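Notebook, sim data collection, September

Picked up at 9:40 where Timothée left off. He had the scene set loaded and the teleop rig calibrated, so I only had to restart the logger, which had filled its scratch disk overnight. Moved the old runs to Garkudska and cleared the rest. Total before today was 1,847 episodes across all houses. Target for this house was 104 accepted ones.

Reminder of what we keep per episode: wrist view, joint positions, gripper width, the text instruction, and a pass/fail mark from whoever is driving. Depth is still off. Alvarado want it back on for their training run, but it slows the renderer so much that driving feels like pulling a rope. I'll ask again once the new card is in.

Started with approach segments, fingers open, no object. These are dull to record, but the last policy closed its gripper far too early and I think it had seen too few frames of plain travel.

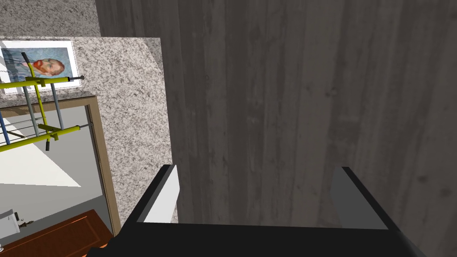

Wrist view, gripper open and empty, wood-grain panel dead ahead.

The panel is a problem for the policy and for the driver. When it fills that much of the view there is little to judge distance by except the grain. I drove a few of these slower than I normally would. Timothée thinks slow segments teach the thing to dawdle. We agreed to resample by distance traveled before training, so it shouldn't matter, but I tagged them "slow" in the log anyway.

Also noted: the two finger pads render at very different brightness, one white and one gray. Need to check whether the left/right flip augmentation is still on. If it is, it swaps the pads and the policy gets frames that never occur in a real rollout. Turn it off for wrist views.

Grasps after lunch. Thin objects only, as per the list from Mestley.

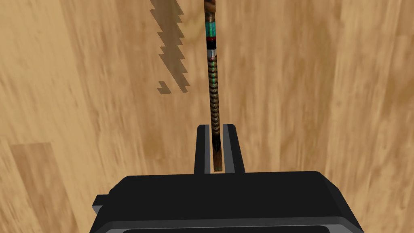
Wrist camera render: T. Royer / Zurkus sim log

The patterned stick is the hardest item on the list. Contact is a narrow strip, and if the fingers close a little off center the physics kicks it sideways. I rejected 14 grasp episodes for this. Tried dropping the closing speed to half and the kicks mostly went away, so that is the setting for the rest of the thin objects. I wrote it into the shared config under grip_close_thin. Please don't change it back without a note.

One question for the group: the success check only looks at gripper width and object height. It passed 2 episodes I would have failed, where the stick was held but tipped so far over that no one could place it from there. I marked both as fail by hand. The check needs an angle term. Timothée has a version of it on his branch from the spring.

Finished with another block of open-gripper travel to bring the numbers up.
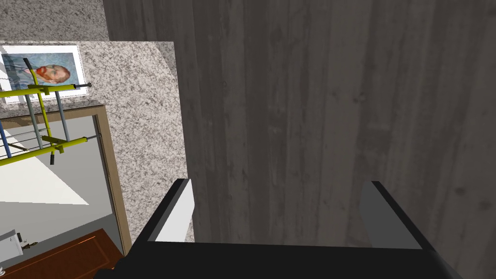 Instruction text needs work before we collect more travel segments. At the moment most of them say "move forward" or "go to the wall," and there are several surfaces a reader could call the wall. From this viewpoint I would use the Van Gogh portrait or the yellow rack as the landmark, as both are easy to name and both are in view together. "Move closer to the gray panel, keep the yellow rack on the left" is the sort of line I mean. I rewrote the prompts for the last batch this way and will do the older ones when I get an hour.

Accepted count reached the target at 4:50. Upload to Zurkus is running, checksum file goes up last.

To do:
Flip augmentation off for wrist views
Angle term in success check (Timothée)
Ask about card and depth
Rewrite older travel prompts
Empty the scratch disk before leaving the logger on overnight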